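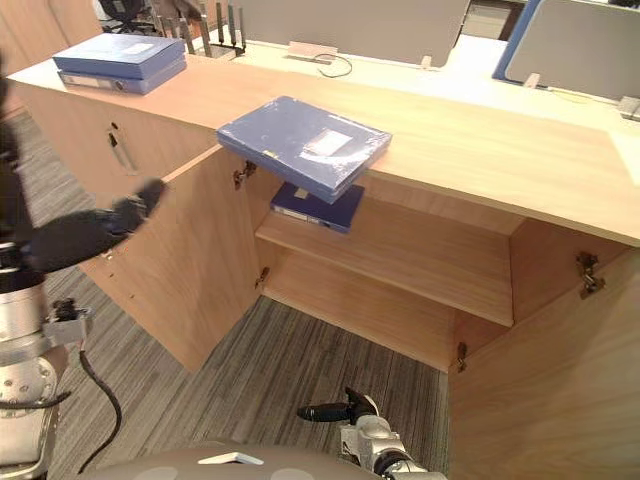

Open day at the Brutenville waterworks

I have drunk the water of Brutenville for six years without knowing where it comes from. When the notice about the open day arrived with the water bill in May, I put it on the refrigerator and wrote my name on the list the same evening. There were places for 30 persons in each group, and I got one in the morning group at half past nine.

From the station you take the bus towards Clidholm and get off at the stop before the dam. It is then a walk of fifteen minutes uphill, on a road with no pavement, so I advise good shoes. I met a couple from my street on the way and we walked together, which was pleasant, as they knew the names of the birds and I know only the crow.

Our guide was Eilif Solberg, who has worked at the plant for most of his life and is now responsible for the filters. He began outside, at the intake, and I was glad of this because I had imagined a big pipe with a hole. In reality the water is taken from the lake at three different depths, and they can choose between them. In summer the upper water is warm and has more algae, so they take it from deep down. In autumn, when the lake turns over (this was a new expression for me), the deep water becomes cloudy for some days and they must watch it closely. He told us that the worst week he remembers was after a storm, when the river brought so much clay into the lake that the filters had to be washed day and night.

After this we went inside. The filter hall is the most beautiful room of the plant, and I did not expect to write such a sentence. It is from the oldest part of the building, with high windows and a gallery along one side, and the basins lie below like very calm swimming pools. You must speak quietly there, not for any rule but because every sound comes back to you. A small boy in our group discovered this quickly.

The water goes down through sand. That is almost all of it. The sand is washed from below with air and water, and during this washing the whole basin looks like it is boiling. They had planned one washing for our visit and everybody stood along the railing to see it. It starts with some large bubbles in one corner, then suddenly the whole surface is brown and moving. After ten minutes it was clear enough to see the bottom. I would have liked to see a second one, but we had to go on.

In the pump room we received ear protectors, so I cannot report much of what was explained there. I did understand that the oldest pump, with the maker's name Ayala on the side, is still used when one of the newer ones is in repair. It is painted dark green and somebody obviously takes good care of it.

Then came the part I had most looked forward to, the water tower. It has 244 steps. The lift is only for goods, and those who did not want to climb could have coffee in the office corridor. I climbed, with two pauses. From the top you see the lake, the town, and on the other side the hills behind Flallano, where the second spring is. The wind was strong and we did not stay long.

I had my coffee afterwards, in the office building with the others. In one of the rooms there Soledad Tapia gave a short talk about reading the meters and about leaks, and it was better than the title promised. Half of the leaks, she said, are first noticed by people walking their dogs. In the old days a man went through the streets at night with a wooden listening stick, put one end on the valve and the other to his ear, and could hear if the water was running where it should not. She had brought such a stick and we were allowed to try it on the radiator pipe. I heard something, but I am not sure what.

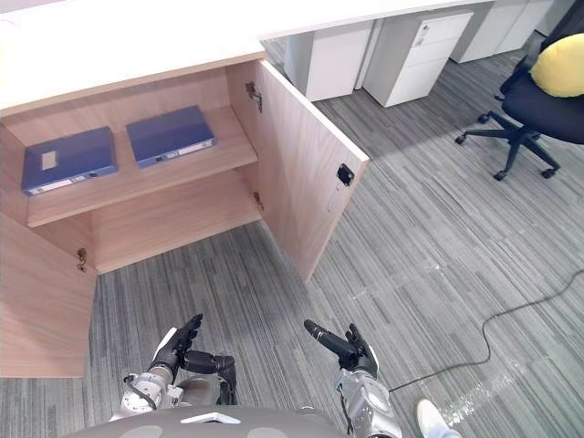 Blue file boxes in one of the office cabinets.

There was time for questions at the end. Somebody asked about the hardness of the water, and the answer was that it is soft, so we should use less washing powder than the packet says. I have used too much for six years. Another person wanted to know why the water is sometimes white in the glass. It is only air, and it disappears from the bottom upwards if you wait a little. I tried this at home – it is correct.

A few practical notes for those who think of going next year:

The visit costs nothing, but you must register. The list is full quickly.
The tour takes three hours with the tower, a little over two without it.
It is cold in the filter hall, also in warm weather. Take a jacket.
The last bus before lunch is number 314 and it leaves at ten to one. I missed it and walked down to the town along the lake, which I can also recommend.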